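I've been reading about the toiletry box again. You'll know the idea if you've spent any time on the tidier blogs: one small box, open at the top, everything you need for the morning goes in it standing up, and the bathroom shelf stays clear forever. Nasrin Rashti swears by hers. She also irons pillowcases, so I weigh her advice accordingly.

My own shelf in Wadau is 7 inches deep and was full by October. Stumel, the shop on the corner, sells a bamboo organizer for this. I went in, looked at the price and walked out again.
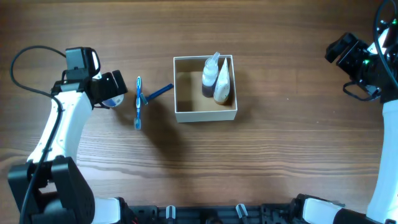
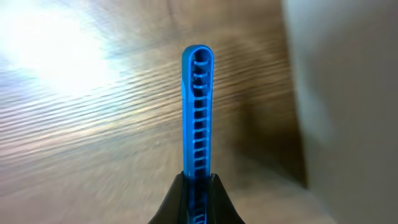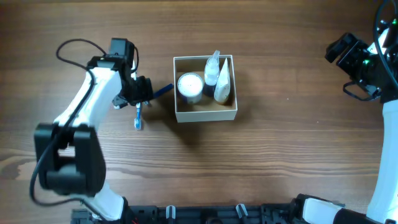

My first complaint is with standing things up. Bottles are fine, and tubes will lean on a wall or on each other. A toothbrush is another matter. It's tall and thin, it tips, and in a cardboard box like the open one on that wooden table I'd expect the end to go soft within a week if you put it away damp. Razors bother me more. A ridged blue handle gives you plenty to grip, but I don't want to reach in half asleep and find the head first.

Ekrem Yazıcı says I'm overthinking it and that cardboard costs nothing, so replace it. Fair enough. But then I'm running a box supply on top of a bathroom, and I had wanted fewer jobs.

So I'm trying it for 3 weeks with a plain box and no dividers. Bottle and tube inside, toothbrush in its old cup, razor on the hook. Nasrin says that doesn't count.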